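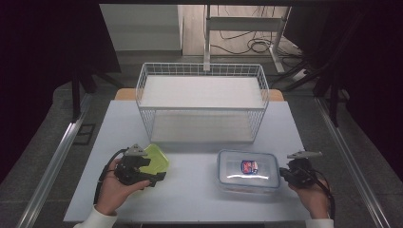
How long does the hire period run for a Ketero pair?
Two weeks as standard, counted from the day the case reaches you. Longer hires are arranged by the month.

Ketero hand-held grippers: gallery

Zorkero hires out and sells the Ketero, a gripper held in the hand and used to record everyday handling jobs. It comes as a left and a right unit, each with its own cable, and the pair is meant to be used together at a table. Most of our customers are small labs and college departments that want recordings of kitchen and storage tasks.

Plastic food boxes and lids
The left gripper has a lime-green lid in its jaws and the right one is open beside a clear container. Thin lids are best taken by the rim. The grey fingertips are a spare part and can be changed at the bench with the small driver in the case.

Wire basket with two levels
Baskets like the white one at the back of the table are used for putting-away tasks. Leave enough space in front to bring both hands in, and agree before you start which shelf each item goes on.

Hire and purchase
Hire of one pair: £300 for two weeks
Each further month: £600
Purchase of one pair: £748, cables and case included
Spare fingertips are sold in sets of 2.

The Stustar case is lent with every hire and should come back with the grippers in it. Please coil the cables loosely. Return carriage goes through Barta, and the label is inside the lid of the case.

Bookings for October are open. Technical questions go to Ottó Veres, hire and invoices to Hugo Peñalver.

Page updated Tue 5 March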